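Library > Work and Machines > Part Two > Chapter 6

Search this book Go

Chapter 6. The Sorting Table

Start with the table. Most chapters on automation start with a whole plant, and the reader gets lost by page two. So, one table, three painted cubes, one basket. Tan wicker, braided rim. Things go in, things come out. The packing hall at Prustov did the same job for years with bigger items and more noise, 164 people on the floor in January, and everyone there could have told you what a day of it does to your wrists.

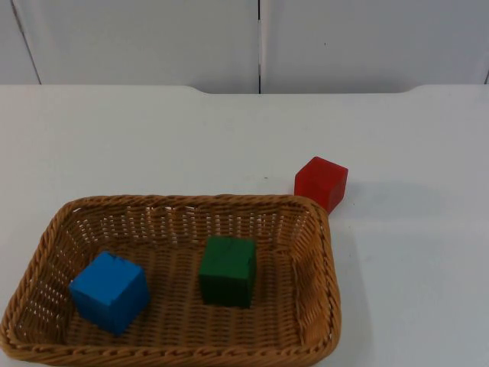
According to Bodnár, the wrists were never the main complaint. What people minded after the change was being asked to watch. You used to pack, now you stand and look at something packing, and the shift feels twice as long. He would take the sore wrists back, he said, on some days.

Keep that remark handy, it comes back in 6.3.

Now the terms. A task is one small thing, pick up a block, put it down inside a rim. A job is a bundle of tasks plus everything around them: noticing, fetching, covering for a friend, knowing which supplier ships bad boxes. Machines take tasks. Managers then redraw jobs. Two separate steps, often months apart, and students mix them up every year in the exam.

Two arms raise a second question. Which one does what? A person with two hands never has to plan it out. A pair of arms needs it settled in advance, who reaches where, who waits, and somebody at the plant has to do the settling. At Ulen that fell to the former line leads. No new title for the first year. Same pay.

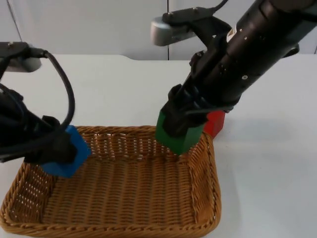
Pay got sorted later, after a long argument over whether setting up a cell is skilled work. It is. The grading sheet had no box for it, so it went under "other duties" along with sweeping.

Then there is the odd one out. A sorting run is judged by what's still on the table, and a block lying near the rim but outside it counts as not done, however close. People on the floor used to fix that sort of thing without thinking, a nudge in passing. Nobody logged the nudges. Pisasbridge began logging them after its cells went in and got 3364 in the first quarter, 252 of them on the night shift, wich had the fewest staff.

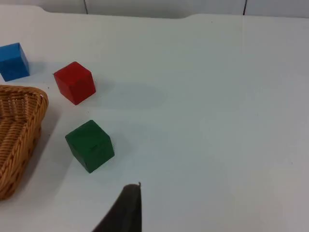

Text by the Pisasbridge Course Group
Revised Wed 10 October

6.1 What the count left out

A log only holds what somebody types in. Early entries at Pisasbridge say "moved it" or "fixed". Later there was a drop-down list, faster, and worse. Reasons vanished. When the planners asked why one cell needed so much help the list said "other" 516 times.

Operators knew why. Asked directly, they had plenty to say: lighting, a bad bin, a change of packaging that never got passed on. So the knowledge was there, it just had no way up teh line.
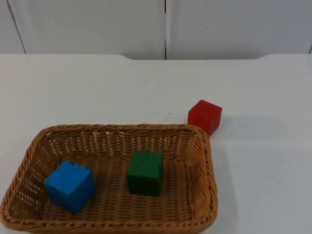
Before reading on, write down the tasks in a job you have held. Any job. Mark the ones a machine could take this year, then look at what remains and ask who would be paid for it, and under what name. Bring the list to class, section 6.2 uses it.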